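Budgeting for a two-arm rig: workshop notes

Price the arms and hands on separate lines. Histham quoted us 2,226 per arm and 2,975 for a pair of hands, before tax.

Allow for spare wrist cables. Leave enough slack for a full turn, then clip the rest to the forearm.

Measure the reach from the floor up. Low baskets need a longer arm than bench work does.

Keep up to 100 back for tape, tubs and baskets.

Ask for the spares price list before ordering. Ours took until November.

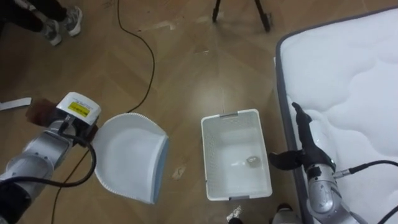 Floor-level work: both arms over the planks, basket beside the mattress.

Notes: Norbert Bodnár, Brindside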